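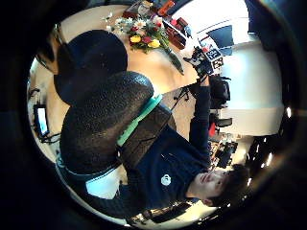

Marker block in hand, flowers on the table.

1/ Lost a morning's runs on the Lunska gripper. Tracking dropped out 17 times and the log still said OK.

2/ Fault was in the Genutance sync: on a dropout it repeats the last good pose. No alarm, no stop.

3/ An arm replaying that would hold still, then jump. 300 runs pulled for checking. Replay is off until there's a proper stop.

Print | E-mail this thread

Comments
Same on ours after the July update.
Which firmware?

Contact | © 2025 Wakeo | Back to top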